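Bagging cell notebook, Culwood
20 November 2020
Entry: L. Pylypenko

Right hand faulted again on the courier bags. Third entry on this, see the two in May for the earlier wrist current trips, which I now think were the same thing and got written off as a bad connector.

Set-up unchanged from the last entry: green bench, crate, steel tray, belt to the right. Job is pick a bag from the pile, carry it across, release. Controller is the Melnychuk build with the old grip thresholds. Belt isolated throughout because I was working inside the guard line.

Ran 466 cycles before the stop. Log shows finger 2 reporting closed at release, position error climbing over 18 cycles, then a torque limit and a protective stop with the arm up. The arm held position as it should. Brakes on, no drift. The hand did not hold state: fingers relaxed when the drive dropped out. With a bag that is harmless. With anything heavier it would be a dropped load, so it goes down as a safety item as well as a fault.

Bag film gets into the gap beside the finger when the bag is bunched. Flat bags are fine. Bunched ones fold back over the finger and the film ends up against the housing, where the next close pulls on it. 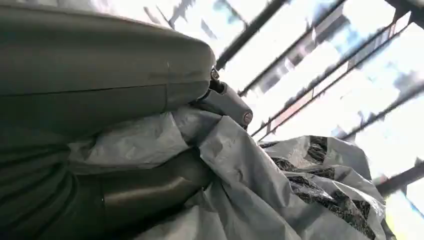
Wrist camera, right hand. Film up round the finger.

Went through the wrist camera record for the run. Trouble is that the grip check is done on motor current alone, and film packed against a finger gives much the same current as a good pinch. So the controller thinks it has a bag when it has a bag plus a jam. The position error is the only honest signal and we throw it away after each cycle.

Jogged the arm clear of the bench by hand, pendant at reduced speed, and put the fingers through open and close with nothing in them.
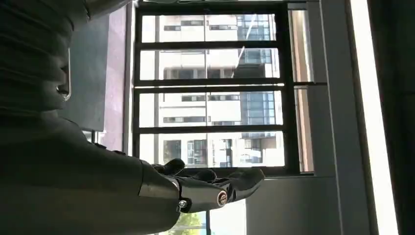
Finger 2 free travel is down on the commanded value, short by 60 counts at full open. The others are within the usual spread. Re-homed twice with the same result. Could be a stretched tendon or a chip of film still in the joint. Can't tell without taking the cover off and I don't have the Bileo driver bits here. They are in the drawer at Gromholm, I think. Ask.

Left hand checked as well while the cell was down. No error on any finger, but it only steadies the crate and rarely touches film, so that proves little.

Then tried a workaround. Dropped closing force to 76 per cent of the normal setting, moved the pinch point in from the edge of the bag, and added a short pause before the lift.
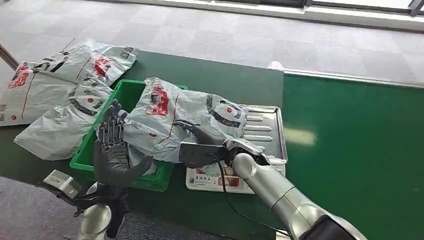
Slower, and the approach needs the bag to be lying reasonably well over the crate to start with. No trips during the short run I gave it, but I stopped early with finger 2 in the state it is, so don't read it as a fix. Parameters saved as a separate set, not over the old ones.

One more thing: the reset on the pendant clears a hand fault without asking for a re-home. You can go straight back into automatic with a finger in an unknown position. I did it once by accident this afternoon. Until that is changed, re-home by hand after every stop, and keep out of the guard line while it does it.

To do
- Cover off finger 2, look for film, measure tendon
- Log position error for every cycle, stop on trend
- Reset to force a re-home (Melnychuk side)
- Hand to hold on loss of drive, find out if the hardware can do it
- Nothing but bags on this cell until the above is closed

Tagged out, key in the cabinet. LP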